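Teaching the Arm by Remote Control, Part 2: Your First Usable Demonstrations

If you did Part 1, you have Trovgate running, the leader handle plugged in, and an arm that follows you with only mild reluctance. Now you get to teach it something. We'll use the plate-to-plate transfer: pick up the clear block from the small dark plate and put it on the larger one. A toddler could do it. You will find it harder than the toddler would, and so will the policy.

All of this is done in the simulator. Jarrah Tomoana wrote the original lab notes for the real bench, and I've kept his order of steps and dropped his remarks about my driving.

Step 1. Load the scene and park over the block

Open the Garnden workspace and choose transfer_basic. Squeeze the clutch on the handle and bring the gripper over the block, then let go of the clutch and rest your wrist. Don't start recording yet. A demonstration that opens with you hunting for a comfortable grip teaches the robot to hunt for a comfortable grip.
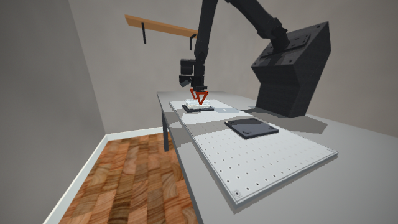

Parked over the block, larger plate still empty.

Step 2. Set the recorder

In the Khondokar panel, set the rate to 200 samples a second and the buffer to 256. Leave smoothing off. It makes your motion look lovely on the plot and removes the small corrections near contact that you went to all this trouble to capture.

Check that the overhead view is being saved along with the side view. It's off by default, for reasons I have asked about and not been told.

Step 3. Drive the task

Press record. Lower straight down, close the fingers, wait a beat, lift. Move across at one steady height, stop over the larger plate, lower, open, back away. Say it out loud if it helps. Jonalyn Tagle does, and her success rate is better than mine.

Go slower than feels natural on the way down and faster than feels natural on the way across.

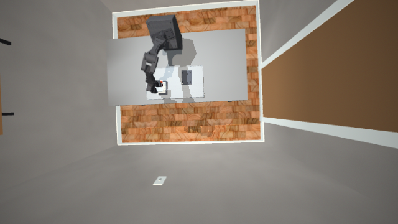

If you fumble the grasp, you have a choice. A small miss that you fix smoothly is worth keeping — the policy needs to see what recovery looks like. A miss followed by six seconds of muttering and poking is not recovery. Hit discard and go again.

Step 4. Repeat, with variety

Record six good runs before you change anything, then start nudging the block's start position in the scene file. My first set had 2,119 runs in it, nearly all of them with the block in the same spot, and it produced a robot of tremendous confidence and no other qualities.

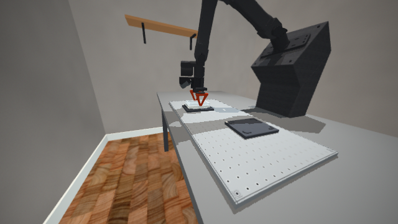

Approach angle deserves the same treatment. Come in from the left on some runs and from the right on others, and vary the height you start from. Before you close the fingers, look at the side view as well as the one you like best. The near finger shows its whole triangle there while the far one is partly behind the mount, so it's easy to line up the finger you can see and trust the other to sort itself out. Rotate the view until you can check both.

Step 5. Export

Choose Export, then Brasesum format, and tick "drop idle ends." Play back two or three runs at full speed before you train on any of them. If one makes you wince, delete it. Part 3 covers training, and what to do on Wednesday when the thing you trained on Monday refuses to let go of the block.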